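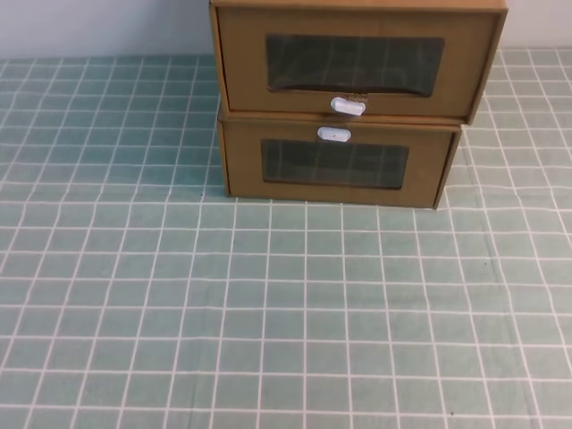
Pre-run inspection, drawer manipulation study
Project: Misteo. Cell: Manríquez bench.
Inspected by: Amerley Adjei. Reviewed by: Seo-ah Ko.
Date: August 30, 2020

1. Fixed camera mount tight, exposure locked. OK
2. Grid fabric lies flat in the reach area. PASS WITH COMMENT
Comment: Small creases bend the grid lines. Do not use the lines as a scale reference. Pose error is computed from the calibration file only.
3. Upper unit seated on lower unit. OK
Comment: The offset between fronts is allowed. Record it before each block. 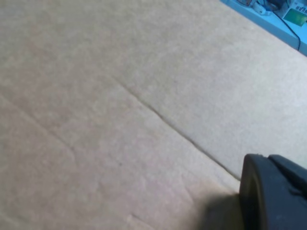

4. Wrist camera view. PASS WITH COMMENT
Comment: The depth estimate is weakest on plain surfaces with little texture. The Brultix filter was tuned on painted panels and has not been checked on bare board. At close range the cardboard fills most of the view, and a crease running across it may be read as a panel edge. Mask creases by hand in the 99 validation images before scoring.
5. Gripper force limit set to the study value. OK
6. Cable slack checked through full wrist rotation. OK 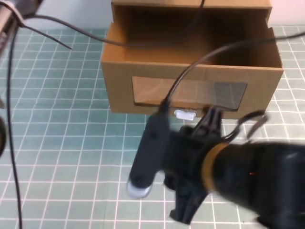

7. Approach speed, final segment. OPEN
Comment: The Jerka controller log shows overshoot in 222 of 936 approaches. Lower the speed one step and repeat the block. Results from the two speeds are to be reported separately.
8. Log storage free for 3000 trials. OK
9. Emergency stop tested from both sides of the bench. OK 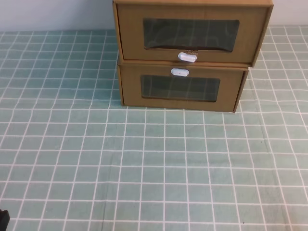

Fig. 4. Stacked drawer units, fixed camera.

10. Handles secure, no play by hand. OK
11. Reset position written to the trial sheet. NOT DONE
Comment: A. Adjei to enter values before the repeat block. Item 7 stays open until S. Ko signs the new log.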